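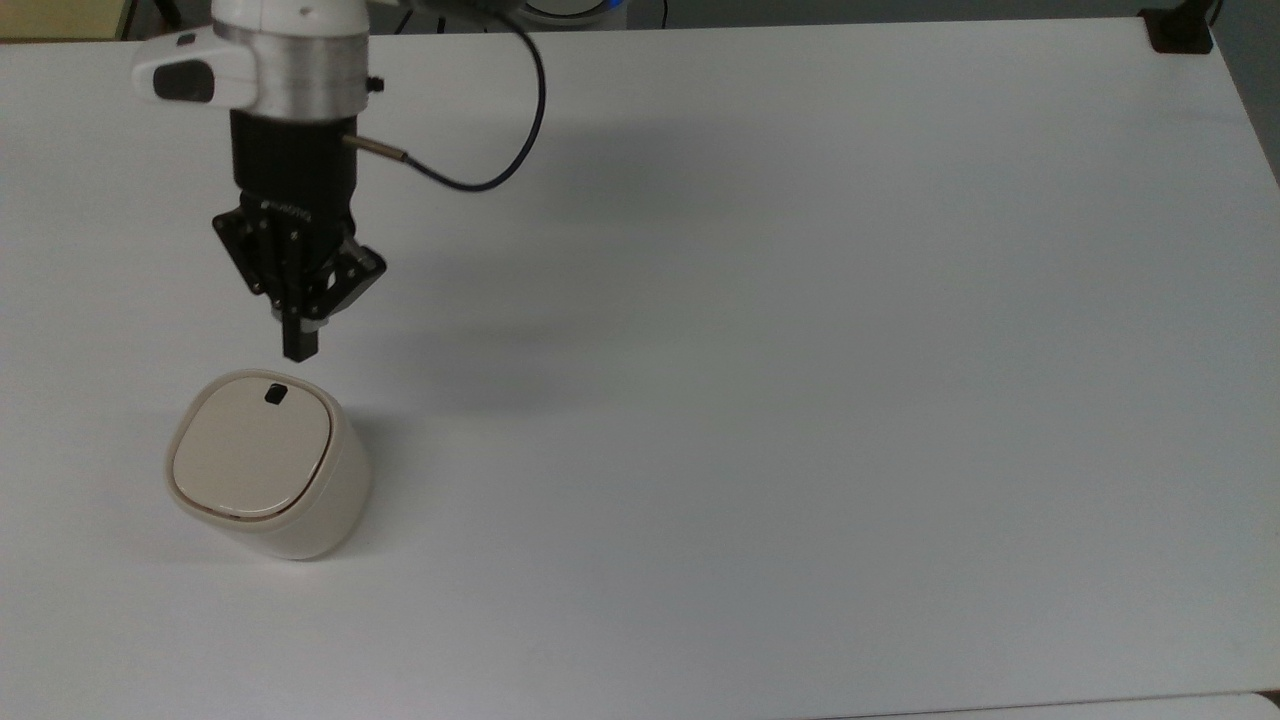 Most kitchens have too many containers and most of the containers are too big. I have thought this for years and I will try to set down why, as plainly as I can.

When my mother-in-law, Lamai Paisan, moved to a smaller flat in July, we emptied her cupboards on to the living room floor. She had two full shelves of storage boxes. Some were from Galo, in sets that fit inside each other, and the rest were Sriwong ones with clip lids, several of which no longer clipped. She used four of them. The others held one another, or elastic bands, or the end of a bag of lentils from before the last move.

She kept a small canister for tea. It holds 270 grams of rice if you fill it with rice, which I did, to settle an argument with my husband. Tea weighs a good deal less, but a packet goes in with a bit of room at the top and is finished before it goes stale. She has had it on the worktop through three kitchens.

My view is that a container should be bought for one thing, and that the thing should be bought first. Shops would like us to do it the other way round. The Skutholm range comes as a wall of matching jars, photographed with pasta in them standing up like flowers, and people go home with the whole wall and then wonder what to put in it. I did this myself. I paid for the 600 millilitre size because it looked generous on the shelf, and for two years it held a thin layer of raisins.

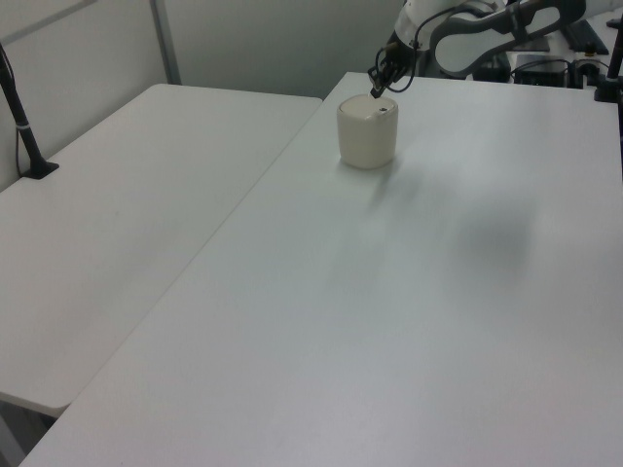 A small cream canister, upright on a bare white table.

Colour matters less than people say, but I would still choose cream or white. Clear jars look well for a week. After that you see the flour stuck up the sides, and you start tidying the insides of your jars — a job I refuse to have. My friend Decha Limsakul disagrees and says he only remembers what he can see. He labels everything as well, so I am not sure how that argument holds up.

Lids are where I am strictest. I want a lid I can get off with one hand while the other holds the spoon. The Durkix tins my sister gave us have a seal so tight that I need a knife handle to lift it, and so the coffee stays in its bag with a peg on it, next to the tin.

We took most of Lamai's boxes to the charity shop and kept the four. She asked after one of the Sriwong ones a month later. She wanted it for buttons.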